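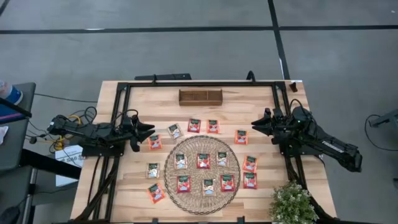
Home | Visits | Recipes | Tea and Snacks | About | Contact

A morning at the Ormont open day

I had been meaning to go to the Ormont open day for years, and every November something got in the way (a cold, a leaking boiler, a cousin's wedding). This time I put it on the kitchen calendar in red pen and went, and I'm so glad I did!

Ormont, if you don't know it, is the old dairy building out past the canal, now let in units to small food and packing businesses. Doors opened at ten and I was there with my flask well before that, along with a very cheerful queue. You get a paper map at the door which is no help at all, so I simply followed the smell of toast.

That led me to Van Rooij, who bake crispbreads and rusks, and who were handing out warm broken ones by the bagful. I could have stayed there all morning. I bought two boxes of the rye and had to carry them round with me for the rest of the visit — a mistake, as the stairs are steep.

Upstairs in unit 17 were Punditz, who put together snack trays for meeting rooms and guest houses, and this was the part I enjoyed most. I do love a nicely laid table. They had a butcher-block one with a round woven mat in the middle and the little packets spread over it and beyond it, reds and oranges and whites, each with a green band along the top. Six of them sat on the mat in two rows of three, red and white taking turns, and very smart they looked against the wicker. There was a small divided wooden tray at the far side and a pot plant with pale leaves on the near corner, which I thought was a lovely touch on a plain concrete floor.

We had a good long chat about colours. They like to keep reds apart where they can, and they told me the orange packets are always the first to go in guest houses, though nobody could say why. They send out 1000 trays in a busy month, and I came away wanting to rearrange my own biscuit tin.

Unit 18 belongs to Plonuvia, who dry herbs and fruit. It was packed to the door by then, so I only managed a quick sniff of the mint and a slice of dried pear, chewy and very sweet. I shall start there next time.

Tea was served in the old loading bay, in proper cups, with a choice of fruit loaf or seed cake. I had the seed cake. Parking is free but fills up early, and the lift wasn't running, so do ring ahead if stairs are a trouble to you.

We use cookies to remember your settings. By carrying on reading you agree to this. Accept | Find out more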